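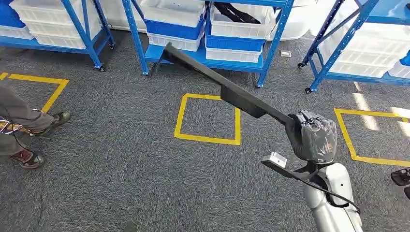 How do I keep a sourdough starter going through a hot summer?

Posted by Ursina Frei in Bread and Baking

Hi all! I started baking sourdough this spring and I'm completely hooked (my freezer is full of heels and ends, I can't stop). Then August arrived in Lomville and my kitchen turned into an oven of its own. My starter used to peak in 7 hours. Lately it shoots up before lunch, collapses, and smells like nail polish remover by the time I get home from work. I feed it equal weights of starter, flour and water once a day. The flour is plain white bread flour. Do I need to throw it out and begin again? I'd be sad, it has a name and everything.

Heikki Heinonen

Don't throw it out! That smell is a hungry starter and it's one of the easiest things to fix. In warm weather the yeast and bacteria eat through their food so much faster, and one to one to one just isn't enough to carry it through a whole day.

Try keeping a smaller spoonful and giving it a lot more to eat. I go with 10 grams of starter to 50 grams of flour and 50 grams of water in the summer, and I love how mild and sweet it gets after a few days of that. Use cool water straight from the fridge. You can also make it stiffer by cutting the water to 30 grams, which slows everything down and makes it much less sour. It'll look like a little dough ball and you'll think you did it wrong, but give it time, it domes up beautifully.

If you can manage a feeding before work and another before bed, even better. Mine went from soup to bouncy in three days once I did that!
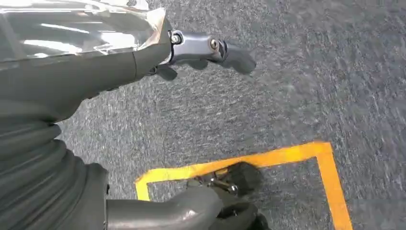

What if I only bake on my days off, can it just live in the fridge?

The fridge is perfect for that. Feed it, leave it on the counter for an hour so it gets going, then put it in with the lid resting loosely on top. It will be happy for a week at least. Take it out the evening before you want to bake, feed it, and feed it again in the morning if it seems sluggish.

Alois Egger

fridge. mine has been in there since forever

Gorazd Tomić

Everything Heikki wrote, plus a word about the dough itself, which will be racing along just like the starter. My loaves kept spreading into pancakes last summer and I blamed the flour for ages. The dough was overproofed! Now I use less starter in the recipe (half of what I use in winter) and chill the water, and I go by how the dough looks and feels instead of the clock. I want it puffy, a bit domed at the edges, with a few bubbles on top. Then I shape it and it goes straight into the fridge overnight.

Also try swapping a spoonful of whole rye into the feeding if it ever looks tired. Go easy in the heat though, rye makes it move even faster.

And dry some as a backup! Spread a thin layer on parchment, let it dry until it snaps, crumble it into a jar. I've brought mine back that way after a long trip and the first loaf was gorgeous.

Ursina Frei

Thank you so much! I did the small spoonful with cold water last night and the smell is already softer this morning. Going to try the stiff version next, and I'm drying a batch on the weekend. Does anyone have a good recipe for discard crackers? I have a LOT of discard.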